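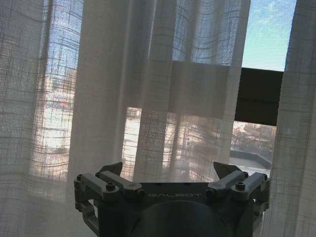 Window light.

Stories > Short Fiction > Ladville

The Second Tuba

The band had one tuba until November, and then it had me!

I should say I had played the thing for six weeks. I found it under the stairs when we bought the house in Ladville, in a case with a busted latch, and the first sound I got out of it made the dog leave by the back door. I was so happy I called my sister. "Listen to this," I said, and blew, and she said it sounded like a ferry coming in, and I took that as the best thing anyone had said to me all year.

Ye-seo Cho ran the band. She was 43 and played cornet, and she had a way of counting off with her chin that made you want to be on time for everything in your life. She put me next to old Lyle, the first tuba, and handed me a folder with 21 marches in it.

"Play the notes you know," she said. "Breathe through the others."

So I did. In the first march I knew six notes. But oh, those six! When they came around I leaned into them with everything I had, and the floor hummed, and Lyle's foot was going, and up front the clarinets were chasing each other all over the place like kids let out of school. I had never been inside a piece of music before. I'd only ever stood outside it, the way you stand outside a bakery.

We were getting ready for Pivstead. Every fall the two towns meet at the Wutano fairgrounds and play at each other across the horse ring, first one band and then the other, until it gets too dark to read. Pivstead had won five years in a row, if you could call it winning. They had matching jackets and a man who could play the piccolo part from "Au River" with his eyes shut.

"How do you know they're shut?" I asked Lyle. "He's across a horse ring."

"You can hear it," Lyle said.

I practiced in the kitchen, in the garage, in the truck with the window down. My lips went numb and I couldn't whistle for a week. By the night of the meet I had every note of four marches and most of a fifth, and I'd bought a pair of wool gloves and cut the fingers off.

It was so cold at Wutano that the valves stuck. Pivstead went first, and they were wonderful, I won't lie, I clapped until Lyle elbowed me. Then the chin came up, and down, and we were off, and I had no idea what my hands were doing but they seemed to know. Twenty bars in, Lyle's third valve froze solid. He looked over at me. He lowered his horn to his knee and pointed at my music with one finger, right where the low part starts.

I took the biggest breath of my life.

Contact the editors | © Ladville Stories | Back to top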